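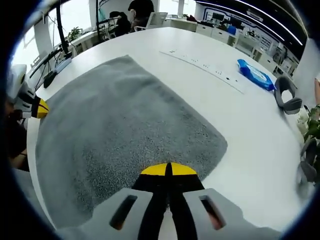

Attachment 1: grey towel laid flat on the white table, before folding. Wipes on the right.

Ticket: towels won't fold to a matching stack
Site: Konddale, shared workroom
Category: Linen and supplies
Priority: Low
Status: Resolved

Reported problem
We fold the grey towels on the big white table and put them away on the shelf in the supply cupboard. Every stack we make leans to one side and slides over by the afternoon. The shelf is level (we put a spirit level on it twice). The towels are all the same Ngau order, bought in December, and they are lovely thick fluffy things, so we'd really like to keep them and get this sorted!

First reply, Idico supplies desk
Thanks for the great write-up, and for the photo, it helps a lot. Could you tell us how you're folding at the moment? Also, have the towels been through the dryer on high? Terry can pull in along one side if the hem shrinks faster than the pile, and then the edges never quite meet.

Reporter
Halves, halves again, then thirds. Dryer was on high for the first couple of washes, medium ever since. I measured one after your message and one long side is 2 cm shorter than the other. Mystery half solved already!

Idico supplies desk
Beautiful, that's the bit we were hoping for. Look at the near left edge in your attachment - it curves instead of running straight. A curve like that can be the hem or it can just be how the towel was put down, so try these in order and let us know where you get to:

Wipe the table and let it dry fully before the towel goes on. Terry grabs on a damp patch and won't slide square.
Take the towel by two corners of a short side, give it a good shake, and lay it down away from you.
Smooth from the middle out to the corners with flat hands. Don't tug the hem.
Fold the long sides in to meet at the centre, then fold up in thirds from the short end. The uneven edge ends up inside, where it can't tip the stack.

Reporter
Tried it on 6 towels. Huge difference! The centre fold hides the short side completely and the thickness comes out even. One still came up fat at one corner, but I'd rushed the smoothing. Redid it and it was fine.

Is there any chance of getting the hems back to length? I'm curious more than anything.

Idico supplies desk
Sometimes, a little. Wash cool with no softener, stretch the short side gently by hand while it's damp, and dry it flat. You might win back half the difference. We've had good luck with the Ditell flat rack for this, though any rack that's wide enough will do. Keep the dryer on low from here on.

Reporter
Got one back to within 1 cm, very pleased with that. The stack is now 7 high and still standing straight at 4 pm. I've stuck the folding steps up inside the cupboard door and everyone's been giving it a go. Happy for you to close this one, and thank you, this was a fun fix.

Resolution: fold method changed, dryer set to low. No replacement stock needed. Ticket closed by reporter.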